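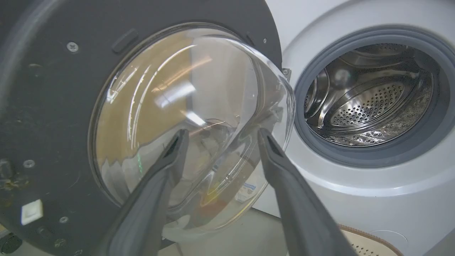

The fault report was timed at 02.14 and ran to one line: door, closing force, limit reached. The technician read it at the bench with her coat still on. She had driven to the Karpenko building expecting a blown fuse.

The trial was in its seventh month. The Plirau unit had one job, which was to do the laundry for a block of serviced flats, and the job had been broken down on paper into 141 steps. Opening a door accounted for nine of them. Closing it accounted for 20. The extra steps were there for towels, sleeves, a sock lying over the rubber seal, and anything else that could come between a door and its catch.

She opened the log and worked backwards. The unit had completed 1,587 closures without a fault. On the next one it had pushed to its limit, let go, waited, pushed again and let go again. After the third attempt it had done what the procedure told it to do and asked for a person.

"Show me the last position," she said.

The unit moved its arm to the door and stopped. It did not speak, as the voice module had been taken out in October after complaints from the second floor. Its replies appeared on a small screen beside the dryer.

LAST POSITION HELD.

She crouched and ran a finger along the seal. No sleeve, no sock. She looked at the catch, then pushed the door herself with the flat of her hand. It met something soft and came back. She pushed harder, with her hip, as people do with doors, and it clicked.

DOOR CLOSED, said the screen. FORCE EXCEEDS LIMIT.

"By how much?"

UP TO 7 NEWTONS.

The limit had been set by Olter, the firm that insured the trial. It was a sensible figure. It had been chosen so that the arm could not hurt a hand left in the gap, and she had argued for it herself at the meeting. The seal had stiffened a little with use. Any tenant would have leaned on the door without noticing and gone back upstairs.

She considered the options in order. She could raise the limit, which meant forms and a week of waiting. She could fit a new seal, which would do for a year or so and then stiffen as well. Or she could teach the unit to lean: a slower push, applied further from the hinge, with the weight of the arm behind it and a check for fingers first. That would stay under the limit if the angle was right.

It took her until lunch. She moved the contact point outwards by hand, a little at a time, and had the unit repeat each push until the numbers stopped wandering. The first few attempts slid off. One stalled half-way and the arm stood there, trembling slightly, until she pressed the release. After that the door shut at the first push, and she ran it again and again while she ate a sandwich on an upturned crate.

She wrote up the change under the heading Closing, step 12, and then sat looking at the next heading. Her employer, Wokico, wanted a yes or a no by the end of the month. Could the machine do the laundry? It could wash, it could carry and it could fold anything with four corners. It still gave up on fitted sheets and sent them upstairs in a ball.

She typed: Yes, with visits.

Then she deleted the comma – the form did not accept punctuation in that field – and put her coat straight. On her way out she saw that the door was open again.

"Did I ask for that?"

STEP 1, said the screen. AIR THE DRUM.

She checked the list. It was there, in her own wording. She left the door as it was and turned off the light, and then, remembering the cameras, went back and turned it on.

Filed under: Short fiction / Work and machines
Last updated: March 25, 2020
Contact us | © All stories remain the copyright of their authors | Back to top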